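Home Tickets Queue Lelum Log out

Plurkorton, packing line, Fillico cell 7
Opened 12 May 2021
Status: open

Wrist view is soft on every close pick. The arm stops and asks for an operator. 16 stops on first shift, 37 on second. Since March the packers have been on returns and labels, so one of them has to walk over and clear each stop. They want to know if that is their job now. It isn't in the new shift sheet.

Restarted cell, no change. Speed down to 80 percent, no change.
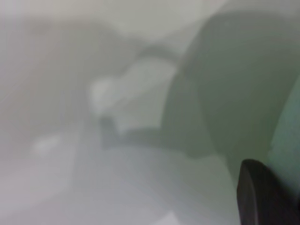 Đinh

Gripper finger is the dark shape at lower right. I can't tell if the pale patch in the middle is cloth or paper. Leaving the ticket open for second shift.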